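Squeeze bottle (condiments)

A squeeze bottle is a flexible container, usually plastic, from which a thick sauce is pushed out by pressing the walls with the hand. It is the common retail package for ketchup, mustard, mayonnaise and similar table sauces, and is also sold empty for use in kitchens. This article deals with bottles for condiments. For bottles used with glue, dyes and laboratory liquids, see Wash bottle and Applicator bottle.

Contents
1 Terms
2 Construction
3 Flow behaviour
4 Storage and resting position
5 At the table
6 Cleaning and refilling
7 Disposal
8 See also

Terms

In Canadian and Australian usage the names "squeeze bottle" and "squeezy bottle" are both heard, the second mostly in speech. "Sauce bottle" is broader and includes rigid glass. In Australia the contents may be sold as tomato sauce or as ketchup, and the two are treated as separate products by many cooks, tomato sauce being thinner and less spiced. The word "dispenser" is generally kept for pump-top containers and for refillable bottles with an open nozzle.

Construction

The body is blow-moulded from polyethylene terephthalate (PET), polypropylene or high-density polyethylene. PET gives a clear, glossy wall through which the colour of the sauce shows. The polyolefins are softer and usually cloudy or coloured. Where a polypropylene body is used for a sauce that spoils in contact with air, a thin barrier layer is placed within the wall.

The closure is most often a hinged cap with a small outlet. A silicone valve, cut with crossed slits, may be fitted behind the outlet. The slits open under pressure and shut when the hand is relaxed, and the valve then lets a little air back into the bottle so that the walls return to shape. Bottles without a valve draw air through the open outlet and tend to spit when the contents are low.

A foil or paper-backed seal is bonded across the neck before sale and has to be peeled off at first use. The cap is unscrewed for this purpose and screwed back on.

Labels are either wrapped around the body or applied as separate front and back panels. Panel labels need to bend with the wall. Paper labels crease with repeated squeezing, and film labels have largely replaced them on soft bottles.

Flow behaviour

Ketchup is a shear-thinning fluid with a yield stress. At rest it behaves like a weak solid and will not run under its own weight until a certain stress is passed. Once moving, it becomes thinner. In a rigid glass bottle the user has to supply the stress by shaking or tapping, and the sauce may then leave all at once. In a squeeze bottle the stress is supplied by air and wall pressure, and the rate of flow can be held fairly steady by the grip.

A clear watery liquid sometimes comes out ahead of the sauce. This is serum that has separated from the tomato solids during standing, a process called syneresis. Shaking the closed bottle before use mixes it back in.

Storage and resting position

Squeeze bottles are built to stand either on the base or on the cap. Cap-down bottles have a wide, flat closure and a label printed to read correctly in that position, and keep the sauce at the outlet. Base-down bottles are steadier on a shelf when full, but the last part of the contents takes longer to reach the neck.

A bottle may also be laid on its side. The sauce then settles along the lower wall, with the air space above it, and the bottle is free to roll. A plate or shallow tray with a raised rim limits rolling and catches drips from a cap that has not been pressed shut. Side storage is normal in packed coolers and picnic boxes, where headroom is short. Closures without a valve are the most likely to leak when stored this way.

Opened ketchup keeps its colour and flavour longest in a refrigerator, and the storage directions on the label should be followed. Browning at the neck is caused by contact with air. Bottles kept beside a stove or in direct sun darken sooner.

At the table

In home use the bottle is passed by hand or set within reach of all diners, usually clear of the table edge. Where uncut fruit or other ready-to-eat food is laid out on the same surface, the bottle may be given its own plate to keep residue on the outside of the package away from the food.
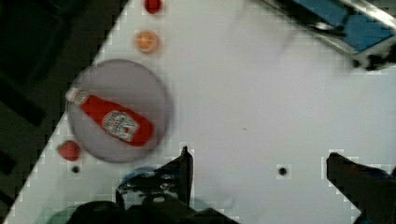

Cleaning and refilling

Retail bottles are intended for single use. The neck is narrow, the valve traps solids, and the shoulder is hard to reach with a brush. Refillable bottles have a wide mouth and a one-piece nozzle, and are washed as follows.

Empty the bottle and rinse it with cool water.
Take off the nozzle, and the valve if one is fitted.
Soak all parts in warm water with dish detergent.
Brush the threads of the neck and the inside of the nozzle.
Rinse, and drain upside down until dry.

Old sauce is not topped up with new. A bottle is emptied and washed before each refill, and the fill date is written on tape on the side. Sauce left in the threads dries to a hard ring, which can stop the cap from seating and lead to slow leaks.

Disposal

Bottle and cap are often made of different plastics. Local rules decide whether the cap should be left on or removed, and whether small caps are accepted loose. Silicone valves are not widely recovered. A bottle stored on its cap overnight and then rinsed carries much less residue into the recycling stream.

See also

Condiment
Cruet
Non-Newtonian fluid
Tomato sauce
Valve closure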